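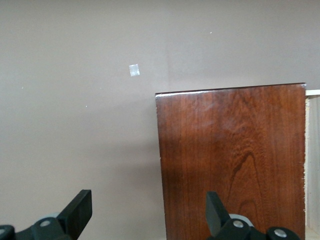 The Case for Longer Notice Periods in Rental Housing

November 14, 2019

Tenants in the Istorness district are entitled to 30 days of notice when a landlord chooses not to renew a lease. The city council will review that rule this winter. It is the position of this office that the period should be extended to 90 days for any household that has lived at the same address for three years or more.

The present rule was written when vacant apartments were plentiful and a family could expect to find another within a few weeks. Those conditions no longer hold. Our housing desk took 765 calls in the year ending in July, and 195 of them came from tenants who had received a non-renewal notice and had not yet found a place to go. Many had children enrolled in a neighborhood school. Several had already paid application fees on apartments they did not get.

Landlords have raised fair objections. An owner who intends to sell, or to move a parent into the unit, may find three months a long time to wait. The Edwards Street owners' group has also pointed out that a tenant who has stopped paying rent should not be allowed to remain under cover of a longer notice. We agree on the second point. Nonpayment is handled by a separate procedure, and nothing in our proposal would change it. On the first, we would ask owners to consider that a sale is seldom arranged in 30 days, and that most of them know their plans well before they put them in writing.

There is also the matter of what a short notice costs the owner. A tenant who must leave in a hurry does not patch the walls or clean behind the stove. Lai-ching Mok, who manages the Sturis Court apartments, has given 90 days of notice as a matter of practice for several years. In her written comments to the council she reported fewer disputes over deposits and fewer empty weeks between tenants, and she credited the additional time for both.

The council may be tempted to settle on 60 days. We would regard that as an improvement, although it would still oblige many families to move in the middle of a school term. A smaller step should at least carry a firm date for review.

Written comments may be left at the clerk's window or mailed to the housing desk, Room 3, Istorness Municipal Building. Commenters should state whether they rent, own or manage property in the district.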